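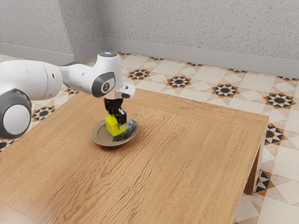 Mesa de madeira.

Março
Por Despina Ciobanu

Como renovar o óleo de um tampo de madeira

Um tampo oleado precisa de manutenção de vez em quando. Numa mesa de refeições usada todos os dias, costuma bastar uma vez por ano. Numa secretária pode passar mais tempo. O sinal mais fiável é a água: deite umas gotas no tampo e espere alguns minutos. Se ficarem em bola, o acabamento ainda protege. Se a madeira escurecer por baixo delas, está na altura.

O método descrito serve para madeira maciça e para folheados com acabamento a óleo. Não serve para tampos envernizados. O óleo não entra no verniz e fica à superfície, pegajoso durante semanas. Para distinguir um do outro, esfregue um pano com um pouco de óleo numa zona escondida, por exemplo na face inferior junto a uma perna, desde que tenha o mesmo acabamento da face de cima. Se passada meia hora o óleo sair todo com um pano seco e a madeira não tiver mudado de tom, é provável que haja verniz.

Material

Óleo para madeira de interior. Uso o Tesero 877, incolor, mas qualquer óleo duro para móveis se aplica de maneira parecida. Leia sempre o rótulo, sobretudo os tempos de secagem.
Lixa de grão 150 e de grão 240.
Um taco de lixar, de cortiça ou borracha.
Panos de algodão que não larguem pelo. Lençóis velhos cortados servem bem.
Sabão neutro e um balde.
Aspirador com escova macia.
Luvas de nitrilo.
Fita de pintor, se as pernas ou o aro forem pintados.

1. Limpar

Tire tudo de cima da mesa e lave o tampo com água morna e um pouco de sabão neutro. O pano deve ir bem torcido. Passe depois outro só com água e seque logo. Na cozinha há quase sempre uma película de gordura perto do bordo onde as pessoas apoiam os braços, e aí convém repetir a lavagem. Deixe secar até ao dia seguinte antes de pegar na lixa.

Restos de cera de vela saem com uma espátula de plástico. Se a mesa tiver levado cera em pasta, retire-a com aguarrás e um pano, com a janela aberta, e espere que o cheiro desapareça.

2. Tratar as manchas

Os círculos brancos deixados por copos quentes saem muitas vezes com a própria lixagem. As manchas pretas, típicas do carvalho em contacto com ferro e humidade, são mais fundas. Para essas usa-se ácido oxálico diluído, vendido em drogarias, com luvas e óculos e seguindo as doses da embalagem. Enxague bem e deixe secar por completo. O ácido clareia a madeira, por isso aplique-o em todo o tampo ou, pelo menos, na tábua inteira onde está a mancha.

As mossas pequenas em madeira maciça podem levantar-se com vapor. Ponha um pano húmido dobrado sobre a mossa e encoste a ponta do ferro de engomar por uns segundos. Repita até a fibra subir. Num folheado não faça isto – o calor pode soltar a cola.

3. Lixar

Comece com o grão 150, sempre no sentido do veio. Duas passagens leves chegam na maioria dos casos. O objetivo é abrir a superfície e igualar o tom, e não é preciso chegar a madeira nova. Nos folheados salte o grão 150 e use apenas o 240, com pouca pressão, principalmente nos cantos.

Aspire e passe um pano ligeiramente húmido. A madeira vai ficar áspera ao toque depois de secar, e é normal. Acabe com o grão 240 e aspire outra vez, incluindo as juntas entre tábuas.

Uma lixadora orbital poupa tempo numa mesa grande. Mantenha-a sempre em movimento e faça os últimos passes à mão, ao longo do veio, para apagar os riscos circulares. Veja a superfície com um candeeiro pousado de lado, com a luz rasante.

4. Aplicar o óleo

Trabalhe com a divisão entre os 18 e os 22 graus, sem sol direto no tampo. Mexa a lata sem a agitar. Deite pouca quantidade de cada vez e espalhe com um pano dobrado, primeiro em círculos e depois no sentido do veio. Não se esqueça dos topos das tábuas, que absorvem bastante mais.

Deixe atuar cerca de 20 minutos. Se aparecerem zonas baças antes disso, ponha um pouco mais nesses sítios. No fim, retire todo o excesso com um pano limpo e seco. O tampo não deve ficar brilhante nem molhado. É a parte do trabalho onde mais se falha, e o óleo que fica por cima endurece em manchas que só saem com nova lixagem.

Em geral dou duas demãos, com uma noite de intervalo. Entre uma e outra, se sentir aspereza, passe muito ao de leve uma lixa 240 já gasta e limpe o pó.

5. Panos usados

Os panos com óleo podem aquecer sozinhos e pegar fogo, mesmo horas depois. Nunca os deixe amarrotados num caixote. Estenda-os ao ar livre, abertos e separados, longe de materiais inflamáveis, até ficarem rijos, ou mergulhe-os em água numa lata de metal com tampa.

6. Cura

O tampo pode ser usado com cuidado ao fim de um ou dois dias, mas o óleo demora mais tempo a curar por completo. Durante a primeira semana evite água, pratos quentes e toalhas de plástico. Não tape a mesa para a proteger do pó, que o óleo precisa de ar.

Manutenção

Limpe com um pano húmido e seque. Evite detergentes da loiça concentrados, produtos com amoníaco e esfregões. Vinho, café e limão devem ser limpos na hora.

Se surgir uma zona gasta, pode tratá-la sozinha: lixa 240, pó retirado, um pouco de óleo, excesso limpo. Com óleo incolor a emenda mal se nota passados uns dias. Com óleos pigmentados faça antes uma tábua completa, de uma ponta à outra.

Guarde a lata bem fechada e virada ao contrário por um instante, para o óleo vedar a tampa. Se ganhar pele à superfície, retire-a e coe o resto por uma meia de nylon antes de usar.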